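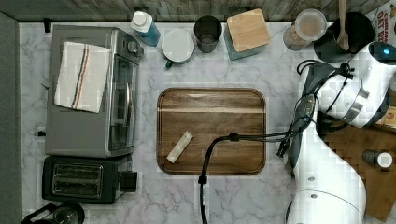 1/ Two years ago I stopped buying sandwich bread at the store, and a few of you have been asking (very kindly, and more than once) how that went and whether I kept it up. I did! Mostly. So I'm going to ramble about bread for a while. Get yourself something to drink.

2/ Some background for the new folks. I am not a baker by temperament. I don't like weighing things and I don't like getting up early. My sourdough phase lasted about as long as my jogging phase. What I like is toast. I wanted a plain loaf that makes good toast, and everything I do is aimed at that.

3/ The loaf I ended up with is a milk loaf, sort of. Flour, milk, a spoonful of honey, butter, salt, yeast. I got the bones of it from a spiral-bound cookbook put out by the Radebe Street library, back when they were raising money for the new roof, and I've changed it so many times that I doubt they'd claim it now.

4/ The biggest change was time. The book says to let the dough rise for an hour. My kitchen in winter is a chilly place and an hour does next to nothing, so I mix it after supper, stick it in the fridge overnight, and shape it the next day whenever I get around to it. The flavor is so much better, and I don't have to hover.

5/ Flour, since somebody always asks: I use the bread flour from Ataseck, the little mill out past the county line. It's sold in big paper sacks and it is not cheap. I've made the same loaf with the store kind and it was perfectly fine. Please don't let the flour keep you from starting.
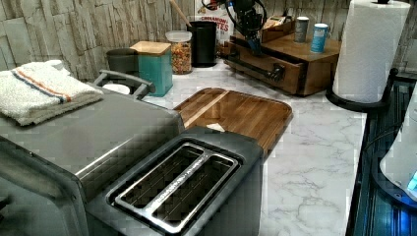

6/ Now, the loaf is best for toast on the second day. I feel strongly about this. On the first day it's too soft, it tears when you slice it, and you squash the whole thing flat leaning on the knife. Let it sit overnight wrapped in a clean cloth and it firms up just enough. My family thinks this rule is cruel, and I'll admit the heel has been known to disappear while it's still warm.

7/ Slicing was the hard part for me. My first few months were all wedges, thick as a dictionary at one end and see-through at the other. I finally bought a long serrated knife at the Dudodgate flea market in August, and what a difference. Long, easy strokes, no pushing down. If your slices are crooked, try a longer knife before you blame yourself.

8/ What we don't eat in 2 days gets sliced and frozen, with a bit of parchment between slices so you can pull out one at a time without a chisel. It goes straight from freezer to toaster, no thawing. I was snobbish about frozen bread for most of my adult life and I take it all back.

9/ Ends and crusts go in a bag in the freezer door. When the bag is full it turns into breadcrumbs, or croutons, or (my favorite) bread pudding with way too many raisins. My mother made hers with orange peel and I've never gotten mine to taste like hers, though I keep trying every holiday season, and I suppose I always will.

10/ I keep a tally on the inside of the pantry door, one pencil mark per loaf, and last night's was number 412. I stood there looking at it for quite a while! A good many of those marks were bricks. There was one where I forgot the salt and we ate it anyway, with an awful lot of jam.

11/ As for money, I don't believe I've saved much. Butter costs what it costs, and I bake more than we need and give it away. The neighbors across the way get a loaf whenever they bring my trash cans in, so they bring my trash cans in pretty often these days.

12/ Okay, here are the amounts for one loaf, because I know I'll be asked:

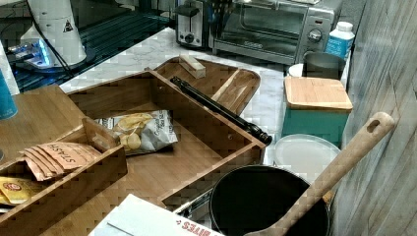

THE LOAF
3 and a quarter cups bread flour
1 cup plus a splash of warm milk
1 big spoonful honey
3 tablespoons soft butter
1 and a half teaspoons salt
2 teaspoons instant yeast

13/ Mix it all, knead until it's smooth and a little stretchy (ten minutes by hand, and I put the radio on), cover, and leave it in the fridge overnight. Shape it cold, put it in a greased loaf pan, and let it come up until it peeks over the rim. Bake at 350 for 35 minutes or so, until the top is a good deep brown. Tip it out of the pan to cool.

14/ If yours comes out dense, give it longer in the pan next time before it goes in the oven. Mine needed nearly three hours last week. And do send me your loaves, the lopsided ones too, I love seeing them. I'll try to put up the bread pudding before the holidays if I can find the card I wrote it on.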